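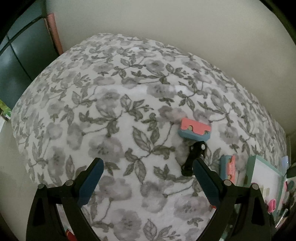
gray flower fabric, on what looks like a bed. thread below, it's long sorry

ok so a few of you asked about the night shift thing after my post Sunday and I said I'd write it up. typing this fast before I have to go pick up my kid

background - I've been on nights at the Hultness bakery plant for 5 years. start at ten, out at six if the line behaves. the line does not always behave

first year I slept like garbage. three hours, up, stare at wall, maybe another hour around dinner. gained weight, yelled at everybody, put the car keys in the freezer once

biggest change was dumb. I quit trying to be a day person on my days off. used to flip back every weekend so I could see people. now I only flip halfway. bed at 3 am on off nights, up by eleven. still get an afternoon

this means I miss stuff. brunch is dead to me. my sister has stopped asking. it's fine, mostly

second thing, food. I was eating a full dinner on lunch break at 2 am and then wondering why I felt sick at 6. now it's the big meal before shift, soup or eggs in the middle, toast when I get home. Bảo Tiêu on my line does rice porridge in a thermos and has done it forever. copied him. very good

coffee. last one before 1 am. I know. I KNOW. I fought this for two years and I was wrong

the ride home is the scary part. I take the Neagu Street bus now even though it's slower. drove home half asleep one November and drifted onto the rumble strip by the Pevuvport exit and that was enough for me. if you're nodding off at the wheel please just pull over. nap in the lot before you leave. your boss can deal

bedroom - dark. darker than that. I bought cheap curtains, then slightly less cheap curtains, then put foil on the glass like a crazy person. foil won

phone goes in the kitchen. my mom has the landline number and so does the school. that's the whole list

noise I haven't solved. leaf blowers. the guy next door owns more than 5 power tools and I think he rotates them. earplugs help with some of it. a box fan helps with a bit more

people will call you at noon and say "oh were you sleeping??" yes. call them back at 3 am one time. only took one time with my brother

also get a regular place that's open when you get off. mine's Amico, the coffee shop with the green awning. I get the egg thing and a decaf and sit for 20 minutes and feel like a person who had an evening. the guy there says good night to me when I leave, at 7 in the morning, love him

shift premium stuff - check your pay stub. ours was wrong for 3 months and I only noticed becuase a coworker did the math on a napkin. took forever to get it back but we did

somebody asked if I'd go back to days. they offered me a spot in spring and I said no? I like the quiet. I like that the grocery store is empty. ask me again in January tho

things I havent figured out: dentist appointments, exercise, dating (lol)

ok I gotta run, school's out in ten. if you're on nights tell me what you do about the leaf blowers, seriuosly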